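ラボ便り 9月号
最終更新:水曜日 17:40
9月/Gurament編集班

分解ロボット、「迷ったら触って確かめる」で一歩前進!

先月号で予告だけして終わってしまった、デスクトップPCの分解プロジェクト「Burix」の続報です。待っていてくださった方、お待たせしました。今回はかなりうれしい結果が出ているので、いつもより長めに書かせてください(編集班の他のメンバーには了承をもらっています)。

まずおさらいから。Burixは、使い終わったパソコンをロボットアームで部品ごとに取り外していく研究です。組み立ての自動化は昔から盛んに研究されていますが、分解のほうはずっと手薄でした。組み立てなら部品の寸法も位置も図面どおりに決まっています。ところが分解では、相手が何年も使われた機械で、メーカーも型番もばらばら、ケーブルの這わせ方は前に触った人の癖しだい。メモリが何枚挿さっているかも、開けてみるまでわかりません。図面に頼る方法がほとんど通用しない世界で、そこがこの研究のいちばん面白いところだと私は思っています。

これまでの方式では、カメラの画像から部品の位置と姿勢を推定し、その座標に向かってアームを動かしていました。平らな基板の上ではこれでかなりうまくいきます。困るのは、コネクタのつめやレバー、ラッチのように「押してから引く」「ずらしてから持ち上げる」といった順番のある部品です。位置の推定が数ミリずれただけで、つめを押したつもりが横の樹脂を押していて、そのまま引っぱってしまう。力のかけすぎで保護停止がかかり、担当者が手で戻してやり直し……という場面を、春のあいだ何度見たことか!

そこで今回試したのが、所内で「触診」と呼んでいる方法です。考え方はとても素直で、推定に自信がないときは、いきなり作業に入らずに、指先で軽く周囲に触れて手応えを確かめます。触れた位置と返ってきた力の向きを使って、画像から作った候補を絞り込み、もういちど推定をやり直す。人間が机の裏側のネジを手探りで回すときと似ていますね。触る回数には上限があって、1か所につき最大3回まで。それでも候補が絞れなければ、その部品は飛ばして次に進みます。この「飛ばす」判断を入れたことが思いのほか効いていて、あとで周囲の部品が外れてから戻ってくると、あっさり見つかることが多いのだそうです。

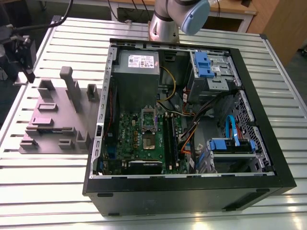
学習に使ったのは、人が遠隔操作でアームを動かした700回分の作業記録です。面白いのは、うまくいった記録だけを選ばず、つかみ損ねや滑り、途中であきらめた回もそのまま入れていること。触診の学習では「外したときにどんな力が返ってくるか」が重要な手がかりになるため、失敗例がないと、ロボットは自分がずれていることに気づけないのです。最初に成功例だけで学習させたモデルは、見当違いの場所に触れても自信満々のままで、見ていてちょっと心配になるほどでした。

もうひとつの工夫が、練習用のプレートです。遠隔操作の記録を集めるには時間がかかりますし、本物の筐体で毎回失敗していては部品がもちません。そこで、高さや形の違うブロックを並べた台で接触の練習をさせ、そのあとで本物の部品の作業に移る、という2段階に分けました。練習台の形は実物のパソコンには似ても似つきませんが、「角に当たった」「面に当たった」「溝に落ちた」の区別はここで十分身につきます。データ処理には共同研究先のTrornexが開発した記録ツールを使っていて、力の波形と映像の時刻を自動でそろえてくれるので、以前のように夜中に手作業で合わせる必要がなくなりました。これは地味ですが本当にありがたい!

さて、結果です。評価には、学習に一度も使っていない11台の筐体を用意しました。比べたのは、画像だけの従来方式と、触診を加えた新方式。取り外しの対象はメモリ、ケーブルのコネクタ、ドライブまわりの樹脂部品です。全体として新方式のほうがよい成績で、とくに差が開いたのがコネクタでした。奥まった場所にあってケーブルの陰に入りやすく、画像だけではどうしても見失ってしまうのですが、触診なら陰に隠れた縁を探り当てられます。保護停止で人が呼ばれる回数もぐっと減り、評価の後半になると、担当者が横でお茶を飲みながら見ていられるくらいになりました。

メモリについては、正直なところ両方式の差はわずかです。スロットの形がはっきりしていて画像だけでも位置が出せるため、触るぶんだけ時間がかかり、新方式のほうが少し遅くなった筐体もありました。触るかどうかの判断をもう少し賢くして、見えているものにはさっと手を伸ばせるようにするのが次の課題です。

はっきり苦手だとわかったのは、やわらかいものです。束ねたケーブルに触れると、押した分だけ逃げてしまい、力がほとんど返ってきません。今のモデルはこれを「何もない」と解釈しがちで、束のなかに指を突っ込んでしまうことがあります。評価中にも11台のうち2台でケーブルを引っかけ、そこで作業を中断しました。対策としては、触れる前とあとの画像を見比べて「動いたかどうか」を判断材料に加える案が有力で、すでに予備的な実装が始まっています。個人的にはこの案がとても好きです。触ると動くものがある、という当たり前のことを、ロボットが自分で使えるようになるわけですから。

ネジについてもよく質問をいただきます。今回の評価では、ネジ留めはすべて事前に人が外しています。電動ドライバーを持たせる実験は別の班が進めていて、触診と組み合わせるのは早くても来年度になりそうです。つぶれたネジをどう見分けるかという、これまた手強い問題が待っています。

この成果は、秋のThepsuriyaワークショップでポスター発表する予定です。会場では力の波形と映像を並べたデモも見られるように準備しています。波形だけだとぎざぎざした線にしか見えませんが、映像と一緒に眺めると「あ、いま縁に当たった」と自分の指のことのようにわかってきて、これがなかなかくせになります。参加される方はぜひ足を止めてみてください。

最後にお願いをひとつ。Burixでは、評価用に使える古いデスクトップPCを引き続き探しています。動かなくてもかまいませんし、部品が一部抜けたものも歓迎です。むしろ中途半端な状態のもののほうが、推定の練習相手としてはありがたいくらい。ストレージは抜くかデータを消去したうえで、1階の受け渡し棚に置いてください。ノートPCと一体型は今のところ対象外です。

次号では、ケーブル対策の途中経過と、練習用プレートの新しい形について書くつもりです。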